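Trokstead sets out rules for home chore recordings

New house rules out 9/10/25 for anyone filming chores to train the Lorneck household robot. Eight pages, plain wording. Both hands in view when lifting, floor clear for a step either way, no faces, no post or paperwork left lying about.

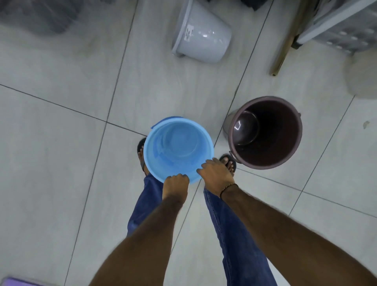

Priya Blackwood said the hands rule was fine but the footwear line was too weak - it only "advises" closed shoes, and she wants that made a must before anyone carries a full bucket on tiles.

Trokstead says it will look at the wording agian in August. Other points: recorders can delete any clip within 31 days, no questions asked. Breaks after 17 minutes. Children and visitors out of the room, pets too.

Old recordings stay in use for now, 1757 of them, but get checked against the new list. Comments to Gerrit Vermeulen at the Trokstead office.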